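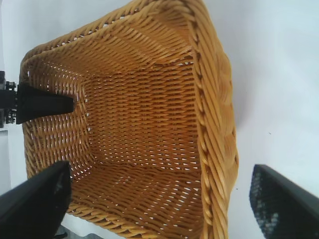
Which fingers stay on the arm for the basket work? The Petesach pair, at least through December, with the Vekala pair kept in the drawer for flat boxes.

I should write down how I got there, because Arne will ask and I won't remember the order of things.

Started at 7:30. Coffee, then the controller, which needed two restarts before it saw the wrist camera. Same as last time. The Nedix controller wants the camera awake before it boots, and I keep powering them up in the wrong order. I have now written the order on tape and stuck the tape to the power strip.

The job for the day was comparing two sets of fingers on wicker. We've done cardboard, we've done plastic tubs, and both sets are fine on those. Wicker is harder. The rim gives when you squeeze it, the surface is bumpy, and the wall flexes under the rim, so the force reading wanders the whole time the grip is closed. Salamatu had said she expected the softer pads to win easily. I had no opinion. I've been wrong about pads before.

Ran the Vekala fingers first. They're wider and the pads are smooth. At the low force setting the basket turned in the grip almost every time the arm lifted, slowly, like a door swinging. At the middle setting it held until the arm moved sideways and then it slid along the braid. At the high setting it held, but I could hear the rim creaking and I stopped that block early. I don't want to hand Idahosa a setting that ruins the customer's baskets after a week.

Swapped to the Petesach fingers before ten. The swap took 20 minutes, most of it hunting for the short hex key, which was in my own jacket. The new pair grips narrower, and the pad material is grippier to the touch. At the low setting there was still some turning. At the middle setting there was hardly any, and sideways moves were fine as long as I kept the acceleration down. I never needed the high setting.

The count at the end of the morning was 43 lifts with the Petesach pair at the middle setting, and two drops. Both drops were at the corner, where I'd put the approach point too close to the bend in the rim and one finger rode up onto it. That is my planning and has nothing to do with the pads. I moved the approach point toward the middle of the long side and it didn't happen again.

Lunch at the desk. Keabetswe came by and asked why we don't just grip the wall below the rim. We tried that in the spring with a different arm. The weave catches on the fingertip when you let go, and then the basket comes back up with the arm when it retreats. She suggested tilting the wrist on release. I put it on the list. It might work, and it would save us having to find the rim so exactly.

The afternoon was the camera, and it went less well.

The wrist view is good for knowing whether the fingers are lined up. It's poor for finding the near rim once you're close, because the fingers themselves take up so much of the lower corners. I'd been telling Obinna this for a while and he'd been telling me to move the mount. So I got him on a call and we went through it properly. His idea is to stop looking for the whole rim at close range. Find it from high up, fit the rectangle, and then only track one side on the way down. He's right that one side is nearly always in view. The braid is also easy to pick out against the white, with its twist running along it, while the woven walls confuse the depth estimate badly. Light comes through the gaps in the weave and the software decides there are holes, or that the bottom is farther away than it is.

I tried it two ways.

**Full rim, all the way down.** Lost the fit close in more often than I'd like. When it loses the fit it guesses, and the guesses jump.

**Full rim high, one side low.** Held the fit on most of the approaches. The failures were slower and easier to catch, because the estimate drifts instead of jumping. I can put a limit on drift.

Second way wins. I changed the default and sent Obinna the log. He wrote back one word, "good," and a list of eleven things he wants renamed.

Exposure is still a problem. The white surface pulls it down and the inside of the basket goes dark amber. I locked the exposure by hand and the inner walls came up, though the surface outside washed out. We don't need anything from the surface, so I left it locked. If the lights in the room change, somebody will have to set it again. I put a note in the settings file and also told Chidubem, who is on the arm next and doesn't read the settings file.

Some numbers, so they exist somewhere outside my head:

- Petesach fingers, middle force, long side of the rim: 43 lifts, two drops, both near the corner
- Frames saved from the afternoon approaches: 882
- Frames I'd keep after throwing out the ones from before the exposure lock: 524
- Time for one finger swap: 20 minutes (should be five if the hex key lives on the cart)

I didn't run the Vekala fingers again with the new approach point. To be fair to them I ought to. The corner problem can't explain the turning at the low setting, but it could explain part of the sliding. Salamatu will point this out as soon as she reads the table, so I may as well do it before she does. That's an hour, maybe less.

One more thing about the arm. It has a small hitch in the last joint when it reverses slowly. I noticed it three times — always on the way back up, always under load. I don't think it affects the comparison since both pairs had it. Arne said to log it and keep going, so it's logged. If it gets worse I'm going to take the arm off the bench for a day, whatever the schedule says.

Arne also wants a short write-up for Idahosa. He asked for one page. I told him I'd give him one page if he stopped adding questions to it, and he added a question about pad wear. I have no data on pad wear. One day of lifting won't tell us. My plan is to weigh and measure the pads now, run the Petesach pair all month, and measure again at the end. It's crude but it's a number.

Left at 6:15. Arm parked, controller off, camera off. Petesach fingers still mounted.

For tomorrow:

- Rerun Vekala at the new approach point, low and middle force only
- Try Keabetswe's wrist tilt on release, slow, with a hand on the stop button
- Measure the pads before anything else gets lifted
- Rename Obinna's eleven things, or as many as I can stand
- Hex key goes on the cart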